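Last updated 10th July

OK a few people back home have asked me what on earth is going on in Plonoten, so I'm doing a thread. I've lived here six years, I teach English to adults, I'm no expert and my politics will show. Grab a cuppa.

Short version: the parliament has extended the emergency law for another 90 days, people are very cross about it, and the government says it's all perfectly normal. The long version has a railway in it.

It started in spring with the strike on the Fesum line. Fesum is the southern province, mostly wheat and potash, and the line is how nearly everything gets to the coast. The drivers walked off over rosters and back pay. Pretty ordinary stuff, the kind of thing that would've been page seven at home.

Then the grain backed up, bread got dear in the capital, and the government declared an emergency "in the transport sector". Which sounded narrow! I remember my neighbours shrugging about it. It was about trains.

Except if you read the thing (I did, slowly, with a dictionary) the transport sector includes roads, and "roads" includes "gatherings which obstruct roads". So a march is now a transport matter. You need a permit for it from the same ministry that does truck licences.

That's why you saw those clips from Piva last week. Piva is a river town, maybe two hours up the highway, with one bridge. Whatever you do in Piva you're obstructing the bridge. People went out with pots and pans in the evening and police cleared them off with water cannon.

I wasn't there so I'm going off friends and the local radio. Everyone agrees on the water cannon. There's a big argument about whether rubber bullets were used, the ministry says no, the hospital won't say anything, and I'm not going to pretend I know.

What I do know is that one of my students missed class because her brother was picked up and she spent the day going from station to station trying to find out which one had him. He's home now. He had a sore wrist and a fine.

The official figure for arrests in Piva is 134 and the lawyers' association says it's too low. Neither side has published a list. If you're sharing numbers from other accounts, please check where they came from, there's a lot of rubbish floating about.

Anyway, the vote. The chamber has 351 seats. The extension got 177 in favour and 134 against (yes, same number as the arrests, yes, everyone here has made that joke already). The rest stayed away or sat on their hands.

So the law got through with one vote more than it would need if every single member had turned up and voted. One! The government whips were ringing people in hospital, or so the papers reckon.

Somebody replied asking about the Yoshida thing so I'll try. Yoshida is the engineering firm with the contract to rebuild the Fesum line. The opposition says the emergency lets the government skip the public tender for stage two. The government says stage two was always part of the deal.

I've read both statements and they each quote a different page of the same contract, which hasn't been released in full. There's a bit in the middle that's blacked out. I'd love to know what's in the bit in the middle.

The firm has put out one paragraph saying it follows the law wherever it works and looks forward to completing the project. That's all we've had from them.

Now the march in the capital. I did go to that one, for a bit, with a hat and a litre of water because it was stinking hot. It was mostly families and pensioners at the front, students further back being loud, and a brass band that only seemed to know two songs.

It had a permit, amazingly. The organisers applied as a "procession with musical accompaniment" and somebody in the truck licence office stamped it. They've since said it was stamped in error, but it was stamped.

Police stood along the side streets with their shields down. I bought an ice cream. I know that isn't what it looked like on the evening news, where they showed the same burning bin from three angles, but I was there till after five and the mood was grumpy and neighbourly.

After dark was different, by all accounts. Some younger ones went on to the ministry and there were scuffles at the gate, and tear gas. I could smell it from my balcony with the doors shut. My eyes were itchy all through breakfast. 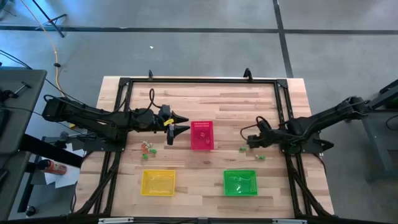

The coalition is the bit people overseas always get muddled, so bear with me. There are five parties in it and they don't much like each other - farmers, two flavours of centre, the old conservatives and a small church party from the hills. The best comparison I've got is a butcher-block tabletop, all those strips of blond and tan timber side by side, every one a slightly different grain, and it's only a table as long as the glue holds. The glue at the moment is that none of them wants an election before harvest.

The farmers' party is the one to watch. Their voters are in Fesum, their voters' grain is what got stuck, and their voters' kids are the ones driving the trains. Half of them wanted the strike crushed and the other half were bringing the strikers casseroles.

Two of their members voted against the extension and haven't been kicked out, and in this country you normally get kicked out for a lot less. Make of that what you will. I think the leadership is scared to do it with the numbers so tight.

As for the strike itself, the drivers are back on a reduced timetable while talks go on. Bread has come down a bit at my bakery but not at the supermarket. The rosters, the actual thing everybody was upset about in the first place, are still exactly as they were.

A few answers, because my replies are a mess. Yes I'm safe. No I'm not coming home early, Mum. Yes the airport is open. The curfew was only ever in Piva and it's been lifted, though the bridge still has a checkpoint and you want your ID on you.

If you've got a trip booked for July I'd probably still come, I'd just stay out of the ministry district in the evenings and leave extra time for the trains. Loads of extra time.

There's a court challenge to the permit rule and the hearing's meant to be before the end of the month. I'm going to try and get into the public gallery. Will add to this thread if they let me in with my phone.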